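Section 5. Setting up the sorting table

Complete Section 4 (arm mounting and homing) first. Both arms must be bolted down and the Ikari controller must show no faults.

1. Clear the tabletop and wipe it down.
2. Place the baskets in a row on the left side, open tops up. Leave the right side free for pickup.
3. Load the program BEKIDANO-206 for the left arm and 211 for the right arm. They are not interchangeable.
4. Set the travel speed to 400 on both arms. Raise it only after a full dry run.

Caution: Keep hands off the table whenever the controller is enabled.
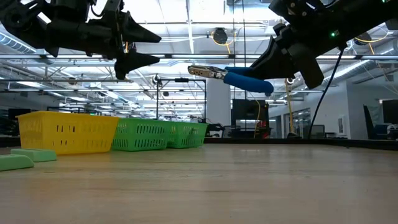
Grip force is set separately for each arm, under Tools > Grip. Start at the lowest value and go up one step at a time until the object stays put when the arm is raised. Hand tools need care because the weight is mostly at one end. Grip pliers by the handles, with the metal jaws pointing away from the gripper, as the right arm has them. If the head sags, lower the arm, open the fingers and take hold closer to the pivot.

Note: Grip values are lost when the controller is powered off. Write them down.

5. Test one arm at a time. Park the other with its fingers open and well clear of the baskets.
6. Repeat the pickup with a small cylindrical container. Use a lower grip force than for tools. 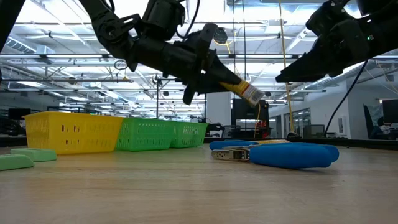
Areeba Hashmi adds that on the Stadmont build the second arm would not leave its park position until both programs were reloaded, left arm first. If yours does the same, go back to step 3.

7. Save the setup under a new name. Do not overwrite the Petrenko defaults.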